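Ellside Open Workshop

Home | Visit | Chores and Machines | Contact

Chores and Machines: your questions answered
Last updated Apr 4, 2019

We get asked about robots more than anything else at Ellside, more than opening hours and far more than the parking. Quite right too, it's a brilliant subject! These are the questions that come up at the Chores and Machines evenings and in the inbox afterwards. Most of them boil down to "can it do my washing-up yet?", so we'll begin with that.

Can a robot do my washing-up yet?

You may already own one that does. A dishwasher is a machine doing a household chore, and doing it very well, because somebody worked out how to wash plates without having to pick each one up and rub it. What it can't do is clear the table, scrape the lasagne dish, load itself or put everything back in the cupboard. Those are the parts people mean when they ask, and for those the answer in an ordinary home is still no. There are arms in research labs that can load a rack of known plates at a patient pace. Give them your kitchen on a Sunday evening, with a wet chopping board leaning on a wine glass, and they have a very long night ahead.

What about vacuuming and mowing?

Yes, and these are the great success stories. Floors and lawns are mostly flat, the tool never has to let go of anything, and if the machine misses a patch it can come round again tomorrow. Several of our regulars have a robot vacuum at home and are terribly fond of it, even the ones who have to rescue it from under the sofa. Stairs are another matter, and so are socks.

And laundry?

Washing and drying, yes, for decades. Folding, not really. Cloth is wonderful stuff to watch a robot struggle with, as it has no fixed shape and every crumple is new. A shirt dropped in a heap hides its own collar. People are working on it and some of the results are lovely to see, but if you want the ironing pile gone by the weekend you'll be doing it yourself.

Aren't factories full of robots already?

They are, and they have been for a long time. The jobs they do best are the ones where each part turns up in the same place, the same way round, every time. Welding a car body is like that. So is stacking boxes of one size on a pallet. The floor around the robot has been arranged so that it hardly needs to look at anything.

Walk to the other end of the same building and you'll find people doing the odds and ends: untangling, sorting, topping up, tidying the bench, fishing the last washer out of the bottom of a tub. We'd call those chores as well. A shop floor has as many of them as a house does.

What is Ditow?

Ditow is our name for the run of everyday jobs we use when we talk about what machines can manage. It started as a list on the back of a door. Each job has to be something a person would do without thinking, at home or at work, using ordinary things. Wiping a table is in. So are pairing socks, emptying a bin, hanging up a coat and picking loose parts out of a container. Backflips are out, however good they look.

Which Ditow job do you find most interesting?

Picking things out of a bin, easily. It sounds like the dullest item on the list and it gets the best discussion of the evening.

Think about how you do it. You glance in, choose whichever piece looks easiest, slide your fingers down beside it and lift. If it's flat against the side you tip it away with a fingertip first. If another piece is on top you shove that off, probably without noticing. You can do it while talking to someone, and you can do it by feel when your hand is blocking the view.

A machine has to have all of that worked out for it. Where is each piece, and which way does it point? Will the fingers fit between the piece and the wall? Will the wrist bump the rim on the way down? A bar lying in the open is a fair target for most grippers. One lying right along a wall is a pig, with nowhere to put the second finger.
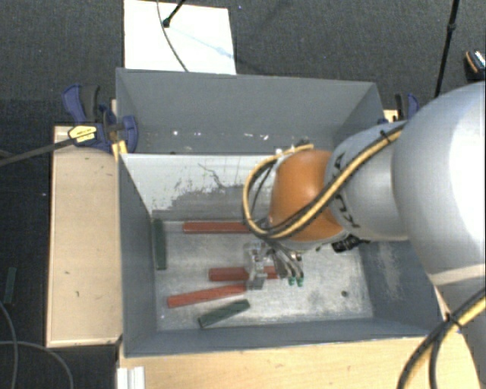

Why are corners and walls so awkward?

A human hand is slim at the tips and bends in all sorts of places. Robot grippers are often chunky higher up, and the arm behind them is chunkier still, so reaching into a corner means bringing a lot of metal close to the sides. Some teams tilt the whole wrist. Others nudge the piece into the middle and then grab it, which is what you'd do with the last pea on the plate. We love this trick, and we think planned nudging is one of the cleverest things going on at the moment.

Shiny surfaces add to the fun. Scratches and bright reflections can confuse a camera that is trying to judge depth, and a worn metal floor may offer plenty of both.

Would a softer grip solve it?

It helps a good deal with fruit, eggs and oddly shaped things. It doesn't help you decide which piece to go for. For that you need good eyes and a plan, and a second plan for when the piece slips.

Can I try the job myself?

Please do! At every evening we put out 2 tubs of wooden pegs and 4 pairs of kitchen tongs. You empty one tub using tongs, one hand behind your back, and then you try again with one eye shut. Children are usually better at it than their parents. Our record book has 325 entries so far, and there is some very competitive handwriting in it.

When will there be one machine that does everything?

We don't know, and we'd be wary of a firm date from anyone else. Our guess is that homes will go on gathering single-job machines for a good while, and that workshops will get flexible arms first, as a workshop can clear a space, bolt things down and put up with a slow start. Your hallway can't do that.

We're cheerful about it, all the same. Jobs that used to need every part laid out in neat rows are being tried with parts in a jumble, and that's a proper change.

Will it take people's jobs?

It comes up every time and it deserves longer than a paragraph. We give the second half of each evening over to it. People who work in packing, cleaning and care have told us very different things about which tasks they'd gladly hand over and which they'd want to keep, and we'd sooner you heard that in the room.

Where do the evenings happen, and do I need to book?

We meet in the long room at Ellside, on the Cleseck side of the building (the green door, up the ramp). No booking for adults. School groups should write first so that we can put out enough stools. Entry is free and tea is 50p.

Do I need to know anything technical?

Not a thing. If you've ever dug through a drawer for the one teaspoon you wanted, you've got the background.

My question isn't on the list

Send it through the Contact page. We read everything, and the good ones get added when we next update.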